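Section 4: Picking From the Shelf Into a Basket
Tarent Store Assistant, Owner's Guide
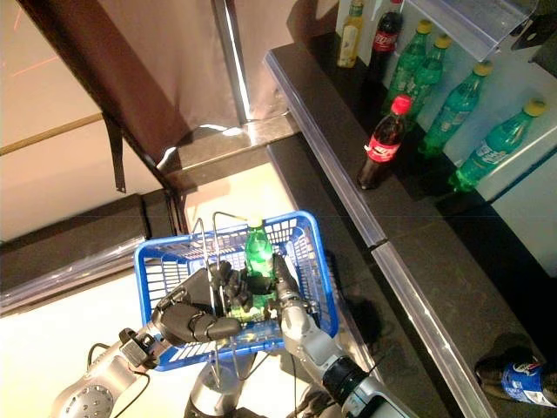
Can the Tarent do the shopping by itself yet?

Partly. It can move bottled drinks from a shelf it has been taught into a basket, at a pace that will remind you of a relative choosing a greeting card. It can't be trusted with eggs, and it has no opinion on whether you needed the soda.

Before you start

The routine works with upright bottles that have caps. Bags of chips, loose fruit and anything in shrink wrap belong to Section 9, which is short and mostly consists of the word "no."

Setting up

1. Clear the floor in front of the shelf. The arms swing wider than you think.

2. Press Teach and walk the robot along the shelf at its slowest speed. If you restock with a different bottle shape, teach it again.

3. Set the grip limit to 200 for full plastic bottles. The factory setting is 800, chosen by someone who had evidently never opened a shaken cola.

4. Hang the basket on the left hand with the fingers curled over the rim. Wire handles should stand up, clear of the opening.

5. Select Pick, then the drink. Stand back.

6. When the bottle is in, the right hand steadies the side of the basket. Wait for the tone before you reach in.

Note: A slight tilt of the basket is normal. If the tilt keeps growing, press Hold and take the basket away from the robot with both hands.

Note: Bottles that lean or lie flat on the shelf confuse the grasp planner. It will try anyway -- it is an optimist. Stand them up first, or you will be watching error 116 (Object Not Where Expected) for most of the afternoon.

CAUTION: Never put your fingers between the gripper and the basket rim. The fingers stop when they meet resistance, and yours don't offer much.

CAUTION: Do not leave the routine running after closing. During our February trial at the Stollville store, Maribeth Sebastian came in at 6 a.m. to find a very full basket and a robot still politely looking for somewhere to put the next bottle.

How it compares with a person

Over a long shift, a person is faster, and also notices when a cap is loose. The robot doesn't mind being asked for the same drink all day. Leonora Lacson, who manages the Stollville floor, gives it the quiet hours and keeps the lunch rush for her staff -- we suggest you do the same.

To change the speed or the tone volume, go to Section 5.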